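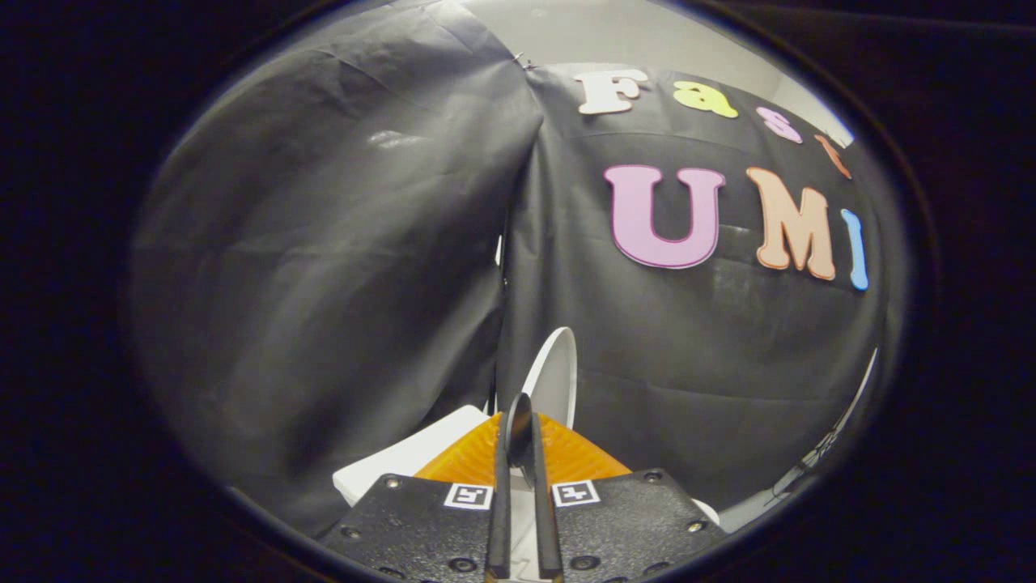 Wrist view, plate task, gripper in front of the black backdrop. Both body markers in view.

Forum: Manipulation and Teleop > Data and Calibration
Thread: Gripper width from fiducials, fisheye correction vs lookup table

tkowal_lab
Posted 7/17/22

Posting a result for comment before we write it up. We log gripper opening from the two square markers on the gripper body, as seen in the wrist fisheye. The usual method is to undistort the whole image, solve a pose for each marker, and take the distance between the two. We tried skipping the undistortion and fitting a lookup table directly from raw marker centre separation to opening, measured with feeler gauges.

143 demonstrations, all on the plate task, 4 operators. Median width error against the gauge-calibrated encoder was lower with the table, and the worst case was much lower. The pose method gets noisy when the fingers are nearly closed. We put this down to the markers sitting low in the circle, where the lens model fits worst.

Table building takes roughly an hour per gripper. Code is in the Mimska branch.

pinhole_sceptic
What lens model? If you used the stock four-parameter fit with a board that never reached the bottom of the circle, the residuals there mean nothing. You may be comparing a good table with a poor calibration.

tkowal_lab
Stock four-parameter fit, yes. Board coverage was decent out to the black ring on the sides and weaker at the bottom, where the gripper body blocks it. I don't see how you get coverage there with the gripper mounted.

pinhole_sceptic
Calibrate with the gripper off, then bolt it on. We did this on the Gurton rig and the closed-finger noise mostly went away.

Chih-ming Chien
I'd question that. Taking the gripper off means disturbing the camera mount on most of these builds, and then the extrinsics have moved. Intrinsics should survive, but on ours the lens is held by a thread and a dab of glue, and I've seen the principal point shift after a remount. The table has one real advantage: it is built in the state you record in.

Its weakness is that it is specific to one unit. Swap a printed finger or restick a marker and the table is void. tkowal, did you test one table across two grippers?

tkowal_lab
We did. Table from unit A applied to unit B gave an offset of 2 mm, near constant over the stroke. Zeroing at the closed position removed nearly all of it. I left that out of the first post because it is only one pair of units.

skivenov_user
We run the Skivenov controller and have the same setup more or less, markers angled on the sloped top of the body. Two questions.

1. Detection rate? With a dark backdrop our auto exposure climbs and the white borders of the markers bloom. We lose the marker outright on some images.
2. Is the plate ever hiding a marker?

tkowal_lab
1. Exposure is locked. With auto exposure on we saw the same blooming, and a white plate coming toward the camera pushed it the other way. Locking it cost us some detail in the backdrop folds and nothing we need.
2. No. The plate stays beyond the fingertips and the markers are on the near side of it. We do lose a marker now and then to motion blur. Gaps under 6 images get interpolated, and anything longer drops the demo.

pinhole_sceptic
Interpolating width through a grasp is risky. The closing phase is exactly where the policy needs the value, and it is also where you have fast motion. I'd want to see error reported on the interpolated samples alone.

tkowal_lab
Fair. I'll split it out.

r_yuenbuild
Another vote for the table, from the Yuen build. It doesn't help with tracking though. A plain black backdrop gives the SLAM front end very little to hold on to. Do you get dropouts when the view is mostly fabric?

tkowal_lab
Some. The big foam letters on the black panel give it strong corners, and so do the creases when the light is from the side. Letters help more. We haven't measured this properly, so treat it as an impression. Width doesn't depend on it in any case, as the markers travel with the camera.

Chih-ming Chien
Large flat coloured shapes give you a few good corners, all on one plane. I wouldn't rely on that for scale. Separate thread, please.

pinhole_sceptic
Agreed on the separate thread. On the main point, I still think the comparison needs a third arm: pose method with intrinsics taken gripper-off. Without it the claim should be "table beats a poorly constrained fit", and I would sign that today.

tkowal_lab
We have a spare camera body and can do the gripper-off fit on that before committing the main unit. Lab access is limited until August. I'll put the per-sample errors up with it, interpolated ones flagged.

skivenov_user
Can you put the raw marker centres up too? I'd like to try a low-order polynomial in place of the table.

tkowal_lab
Yes, same upload. Centres are in raw image coordinates, no undistortion applied.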